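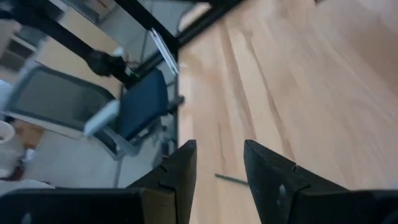

Usa Khunthong asks every year why a library in Didville needs a data retention policy at all, and she wants it answered before lunch. So, slide one.

We hold 2113 borrower records. 1039 belong to people who haven't been in for 18 months. We keep them out of politeness, I think.

(Pause. Somebody will say "backups." Let them.)

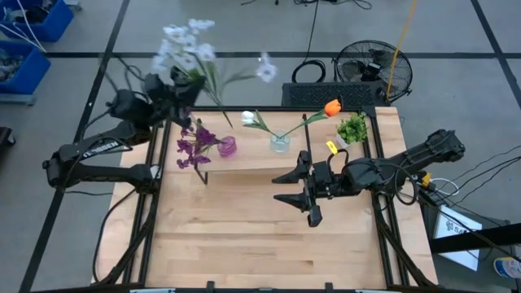 White artificial flowers, held up over the table.

Next: deletion requests. The law gives us a deadline. Our old Hodari system gives us a spinning wheel. Read out the error message - slowly, it's the best writing in the talk.

Then the new rule. Closed accounts go in November, fines or no fines. Alcides Yupanqui has the form, so send complaints to him.

Questions, if the coffee's late.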